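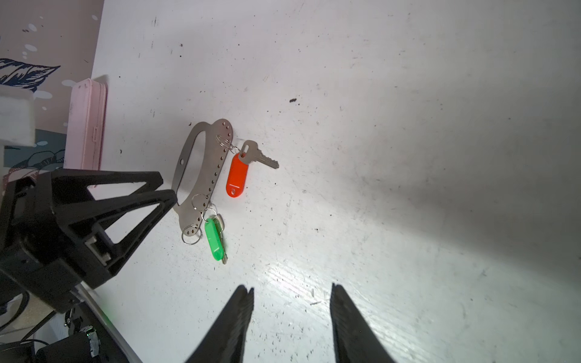
Key plate on the white table, orange tag and green tag

From: Vasylyna Bilyk
To: Musgate keyholders list
Subject: Re: Re: keys, tags, who has what

Hi all,

Quick one between things, sorry, will be choppy. Answering Zubaida's message, which I've left at the bottom so nobody has to dig for it.

Photo at the top is the steel plate. Flat thing, curved, big oval opening in the middle, row of little holes down the curved edge. If you've only ever heard me call it "the plate" and wondered, well, now you know. Split rings go through the holes, keys go on the rings. There's one small hole on the other edge by itself. I'd like that one kept free so the plate can go on the hook inside the cupboard at Trondow.

Colors, as decided on the phone with Zubaida:

Orange-red tag = Trondow, front door
Green tag = Musgate store room

Orange goes on the same ring as its key, up at the top of the plate. Green is at the bottom end. Please don't swap them. Both keys are silver and I can't tell them apart without the tags, and I've stood at the Trondow door in the rain with the wrong one twice this winter already.

To Zubaida's questions, in order more or less.

1) Spare rings. Yes they stay on. I know they bunch up at the bottom and get tangled, the rings down there lie right over each other, it's annoying. But the Banden key has to go somewhere when it comes back and I am not doing the fingernail thing with a fresh ring again. If they bother you, move one up a hole or two. Plenty of holes.

2) Writing on the tags. My vote is no. Color only. If the lot gets dropped on the bus I don't want an address on it. Thorlacius (the locksmith, for the newer people) told me the same when I picked up the last set. If you can't remember which color is which, put it in your phone.

3) Blue tag for Banden? Fine by me. We have a bag of 20 mixed tags in the drawer, there must be a blue in there. If not then yellow, but NOT red, too close to the orange, in bad light you'd never know.

4) Money. Thorlacius wants 17 per copy for the Musgate one becuase it's the kind they have to order the blank for. Trondow is cheaper, I don't have the slip in front of me. I'd get 2 of Musgate and leave the rest till spring. Anybody who objects say so before Thursday, I'm walking past the shop then anyway.

5) The old coffee can of keys. I still think we throw most of it out. Has anyone opened a single thing with a key from that can in the last few years? I tried a handful on the store room padlock in February and gave up. Zubaida wants to go through it properly first, and ok, but then somebody please sit down and do it with her, it's not a one person job. Bring a marker and some envelopes.

Also — how to put a key on without wrecking the ring, as I got one back all sprung open. Push the end of a butter knife between the coils, slide the key on to the gap, then turn the ring, don't pull it. Same for the tags but gentler, they're only plastic and the hole is small and close to the end. Two tags have split on us there. Key first, then tag, that seems to go easier.

And when you take a key for the day, take it off WITH its ring and its tag, all together. Don't slide the key off and leave the tag hanging. That's how we ended up with the mystery keys in the can in the first place.

Sign the sheet. Name, which color, time out, time in. Pencil's fine.

Have to run, more tonight if I think of it

Vasylyna

> From: Zubaida Pirzada
> To: Musgate keyholders list
> Subject: Re: keys, tags, who has what
>
> Dear all,
>
> Before we order anything more I would like to get a few things straight about the keys.
>
> Are the empty rings on the plate meant to be there? They catch on each other and on my gloves.
>
> Should we write the place names on the tags, or is color enough? I don't mind either way but I would like it to be the same for all of them.
>
> Banden will need a color of its own once that key comes back to us. Could it be blue?
>
> What is Thorlacius charging now for copies, and how many do we want?
>
> Last, please do not throw away the coffee can. I am sure the key to the garden gate at Trondow is in it, and a new lock there will cost a lot more than an afternoon of sorting. I can do any evening after seven.
>
> Thank you,
> Zubaida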